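Science > Your Body > Skin and Healing

How Your Skin Mends Itself

By Normunds Sakalauskas
February

Everybody gets cuts. You might fall off a bike, catch your finger on the edge of a sheet of paper, or scrape your knee on a wall. A few days later there is a scab, and a couple of weeks after that there may be nothing left to see. Your skin did that work without being told.
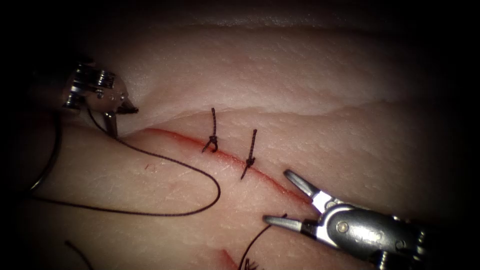
To understand how a cut heals, it helps to know what skin is made of. Skin is an organ, just like your heart or your liver. It keeps water in, keeps germs out, and helps your body stay at the right temperature. It also lets you feel things, such as a cold spoon or a cat's fur.

The layers of the skin

Skin has two main layers, with a layer of fat below them.

The top layer is called the epidermis (say "ep-i-DER-mis"). It is very thin in most places. On your eyelids it is thinner than a page in a book. On the bottoms of your feet it is much thicker, because you walk on it all day. The cells on the very outside are dead. They rub off all the time, and new ones move up from below to take their place. It takes a cell over 4 weeks to travel from the bottom of the epidermis to the top.

The next layer is called the dermis. This is the thick, stretchy part. It holds tiny blood vessels, nerves, sweat glands, and the roots of your hairs. It also holds a strong material called collagen. Collagen is a protein shaped like long ropes, and it is what stops your skin from tearing when you pull on it.

Under the dermis is the layer of fat. It works as a cushion and helps keep you warm.

If you scratch only the epidermis, you will not bleed, because there are no blood vessels in it. If you see blood, the cut has reached the dermis.

Step one: stop the leak

When a blood vessel is cut, it squeezes itself narrower. This slows the blood down. Then the platelets arrive. Platelets are tiny pieces of cells that float in your blood. When they reach a broken place they turn sticky and clump together, and the clump plugs the hole.

Next, the blood makes threads of something called fibrin. The threads cross over each other like a net. Red blood cells get caught in the net, and the whole thing becomes a clot. When the outside of the clot dries, you have a scab.

A small cut can stop bleeding in a few minutes. Pressing on it with a clean cloth helps, and so does holding the hurt part up high.

Step two: clean up

A cut is an open door for germs. Your body sends white blood cells to guard it. Some of them swallow germs whole. Others clear away dirt and dead cells.

To let the white blood cells through, the blood vessels nearby get wider and a little leaky. That is why the skin around a cut can look pink or red on light skin, or darker than usual on brown or black skin. It may also feel warm, sore, and puffy. The name for this is inflammation. A little of it is normal for the first few days.

If the soreness gets worse each day, or the cut leaks yellow or green pus, or you get a fever, the germs may be winning. Tell a grown-up, because you may need medicine.

Step three: build

Now the repair cells get to work. They are called fibroblasts, and they live in the dermis. They make new collagen to fill the gap. New blood vessels grow into the area too, bringing food and oxygen to the builders.

At the same time, skin cells at the edges of the cut begin to crawl toward each other under the scab. They move slowly, and they move best when the surface is a bit damp. This is one reason doctors often suggest covering a cut with a bandage. When the cells from both sides meet, they stop crawling and start making a new epidermis. The scab is not needed any more, and it falls off.

Itching is common at this stage. Try not to scratch. If you pull a scab off too early, you can pull away some of the new cells with it, and the job has to start again.

Step four: make it stronger

After the scab has gone, the skin looks finished, but it isn't. The new collagen was laid down in a hurry and it is a bit of a jumble. Over the next months the body takes some of it apart and puts it back in better order. This can go on for a year or more.

If the cut was deep, it may leave a scar. A scar is made mostly of collagen. It has no hairs and no sweat glands, and it is never quite as strong as the skin that was there before. Many scars start out pink or dark and fade with time. Sunlight can make a new scar darker, so it is a good idea to use sunscreen on it.

When a cut needs help

Skin cells can only crawl so far. If a cut is deep, or if its edges gape apart, a doctor or nurse may need to bring the edges together. Then the gap is smaller, the cut heals faster, and the scar is usually thinner.

There are a few ways to do this. Small, shallow cuts can be closed with paper strips that stick across them, or with a special skin glue. Deeper cuts may need stitches. The medical word for a stitch is a suture. The doctor numbs the skin first, so you may feel pushing and pulling but it should not hurt much. When each stitch is tied off separately, they are called interrupted sutures. If one of them comes loose, the others still hold.

Some stitches are made from a material that breaks down inside the body and never has to be taken out. Others are removed after the skin has joined. Stitches on the face often come out sooner than stitches on a knee, because the face has a very good blood supply and heals quickly.

How to look after a small cut

Wash your hands. Rinse the cut under clean running water to get the dirt out. Pat the skin around it dry. Press gently with a clean cloth if it is still bleeding, then put on a bandage. Change the bandage every day, and any time it gets wet or dirty.

Get a grown-up right away if the bleeding will not stop, if the cut is deep or wide, if something is stuck in it, or if an animal bit you.

Words to know

Collagen - a strong, rope-like protein that holds skin together.
Dermis - the thick layer of skin under the epidermis.
Epidermis - the thin outer layer of skin.
Fibrin - threads that form a net and help blood to clot.
Fibroblast - a cell that makes new collagen.
Platelet - a tiny piece of a cell that helps plug a cut.
Suture - a stitch used to close a wound.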